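References: frequently asked questions

How many referees do I need?
Most employers ask for 2. One should be your current or most recent manager. The other can be an earlier manager, a tutor, or someone senior you worked with closely.

Should I put referees on my CV?
No. Leave the names off and use the space for your work history. You don't need "references available on request" either. Keep the details in a separate document and send it when you are asked.

What should the separate document include?
Full name, job title, organisation, work email, phone number and how the person knows you. One line each on the dates you worked together is helpful. Use the same font and heading as your CV.

Do I have to ask permission first?
Yes, every time you start a new round of applications. People change jobs and phone numbers, and a referee who is caught off guard tends to give a short answer. Send them the job advert and your current CV.

I don't want my current employer to know I'm looking. What can I do?
Say so on the form. There is usually a box for it. If there isn't, write "please contact only after an offer has been made" beside the name. Adel Gaber, who checks our application forms, sees this every week and has never known it count against anyone.

Can I use a friend or a relative?
Not a relative. A friend is acceptable only if you have worked or volunteered together and the employer has asked for a character reference.

My old company has closed. Who do I give?
Try to find your former manager, who can still write to confirm your role and dates. If you can't trace them, offer payslips or a contract and add a second referee from elsewhere.

My employer only confirms dates and job title. Is that a problem?
It is common and recruiters expect it. If you want something fuller, ask a former colleague in a senior position for a personal reference as well.

How long should a written reference be?
We suggest 200 words, and no more than 420 for senior or academic posts. Ya-wen Chiang has written two sample letters, one for office roles and one for technical roles. Both are on the downloads page.

Can I see what was written about me?
You can ask the referee for a copy. They may say no. Many will show you if you ask politely before it goes off.

How quickly should a referee reply?
Within a week is normal. If it gets longer than that, send one short reminder.

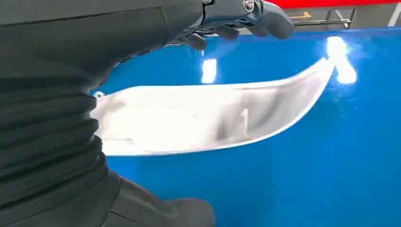
Thank your referees whatever the result, and let them know if you got the job.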